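Cafeteria Food Waste at Ruotsalainen Hall, Final Report
Carla Hourani, Lenni Ahonen, Marjatta Kemppainen
7 December 2018
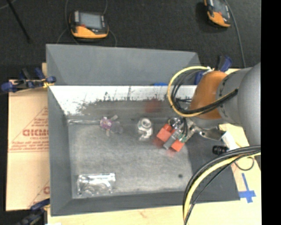 Question we started with: does taking away trays cut down what people throw out at lunch? Other schools say yes. We wanted our own numbers.

Method. Weighed plate scraps at the dish return, 11 lunches with trays, 11 without. Kitchen scale borrowed from the chem lab (Truson, reads to the gram). Liquids poured off first. Napkins and bones not counted, except the first two lunches when we forgot about bones, so those are a little high.

Survey went out on paper. 378 handed out, fewer came back than we wanted. Lenni did all the data entry, thanks Lenni.

Results. Less waste without trays. Biggest drop was in bread and sides. Main dishes hardly changed. Soup days were a mess and we left them out of the chart, see appendix B.

Survey comments mostly about lines. People dont like going back for a drink. Several said they take smaller portions now becuase they can't carry more, which fits what we saw on the scale.

Problems
- menu was not the same in both halves, pizza came up twice with trays and never without
- one lunch lost, scale battery died
- no count of how many people ate each day, so we only have totals. Should have asked the register for this in August when we planned it.

Next time: get the register counts, run it 30 lunches at least, same menu both halves. Ms. Oksanen also suggested weighing kitchen leftovers seperately. We agree but ran out of time.

Appendix A, survey form. Appendix B, soup days.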